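Chamado 4106 – Portal da Junta: participações à queixa sobre o parque infantil não chegam ao processo

Estado: reaberto (segunda vez)
Fila: Atendimento ao Munícipe / Portal Botby
Prioridade: normal, apesar de dois pedidos para subir
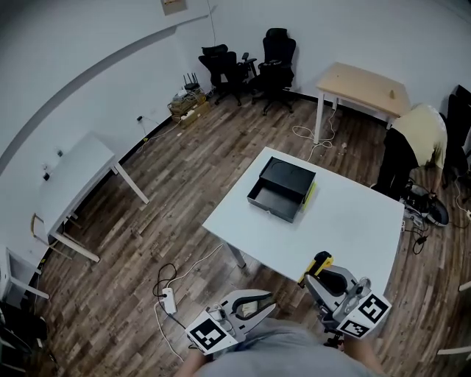 Resumo de quem abriu: moradores que enviaram comentários pelo formulário "Consulta pública – regulamento de utilização dos espaços de recreio" receberam o e-mail de confirmação, mas os textos não aparecem no processo que vai à assembleia de freguesia. A Junta diz ter recebido 106 participações. O contador público da página marca 195. O fornecedor diz que os dois números estão certos. Gostava que me explicassem como.

Registo

Sexta-feira, 19 de abril de 2019, 09h12 – Tirta Teoh (secretaria)
Abro o chamado depois de três telefonemas seguidos de pessoas que querem saber se a opinião delas foi lida. Uma delas leu-me o número de confirmação e esse número não existe no nosso lado. Procurei por nome, por e-mail e por data. Nada. Junto a lista exportada.

10h40 – Suporte Botby, 1.ª linha
Bom dia. Sugerimos limpar a cache do navegador e voltar a entrar.

10h47 – Tirta Teoh
Limpei. Continua igual, como seria de esperar, porque a exportação é feita no servidor e o meu navegador não tem nada a ver com o caso. Peço que passem isto a alguém que veja a base de dados.

12h05 – Suporte Botby, 1.ª linha
Encaminhado para a 2.ª linha. Entretanto, é possível que os munícipes tenham preenchido mal o formulário?

12h20 – Tirta Teoh
Possível é. Mas se o preencheram mal, por que razão receberam a mensagem "A sua participação foi registada com sucesso"? Ou a mensagem é enviada antes de se gravar o que quer que seja, ou foi gravada e perdeu-se depois. Nenhuma das hipóteses me sossega.

15h31 – Suporte Botby, 2.ª linha
Verificámos. A diferença deve-se ao filtro de moderação Valtex, que retém textos com linguagem potencialmente ofensiva. Os retidos contam no total público e ficam fora da exportação. Comportamento previsto. Fechamos o chamado.

15h44 – Tirta Teoh
Reabro. Quem ligou o filtro? Não consta do caderno de encargos nem do manual que nos deram. E se ficou retida quase metade das participações, queria ver a lista de palavras antes de aceitar que meia freguesia anda a insultar a outra meia.

16h58 – Suporte Botby, 2.ª linha
O filtro vem ativo por defeito desde a última atualização. A lista de palavras é propriedade da Valtex e não a podemos partilhar. Podemos libertar textos um a um, mediante pedido com o número de confirmação.

17h10 – Tirta Teoh
Os números de confirmação só existem nas caixas de correio das pessoas. Estão a pedir-me que adivinhe o que está escondido para poder pedir que mo mostrem. Peço acesso de leitura à fila de moderação, e peço-o por escrito, com cópia ao presidente da mesa.

Atualização seguinte – Suporte Botby, 2.ª linha
Acesso de leitura concedido ao perfil "secretaria". Fechamos o chamado.

Mesma tarde – Tirta Teoh
Reabro outra vez. Entrei na fila e li uma parte. Encontrei 6 textos que eu própria não publicaria sem falar com o jurista. Os restantes que vi estão retidos por coisas como "vergonha", "discriminação" e "queixa". Portanto, numa consulta sobre uma queixa, quem escreve "queixa" fica de fora. Também ficou retido um comentário inteiro sobre a altura do escorrega, e esse não percebi mesmo.

Acrescento que o relatório da Moncrieff, que fez a análise dos resultados para a Junta, foi escrito só com as participações exportadas e conclui que há "larga concordância com a proposta". Pois. Se retirarmos quem discorda, a concordância costuma ser larga. Não digo que alguém o tenha feito de propósito. Digo que o documento não deve ir à assembleia neste estado.

Resposta – Suporte Botby, coordenação
Lamentamos o incómodo. O filtro pode ser desligado no menu Jerkance > Regras > Moderação. A alteração não tem efeito retroativo.

Última nota – Tirta Teoh
Desliguei. Fiz um teste com a palavra "queixa" e passou. Fiz outro a partir do telemóvel e também passou, mas o contador subiu dois valores em vez de um, o que abre uma dúvida nova sobre o número público.

Pendente:
– exportação completa, com os retidos, feita pelo fornecedor e com data e hora de cada texto;
– explicação escrita para o contador;
– aviso na página da consulta, e prorrogação do prazo até junho se a mesa aceitar;
– a Moncrieff refazer o relatório, sem custos para a Junta (isto vai dar discussão).

Peço que não fechem o chamado sem resposta aos quatro pontos.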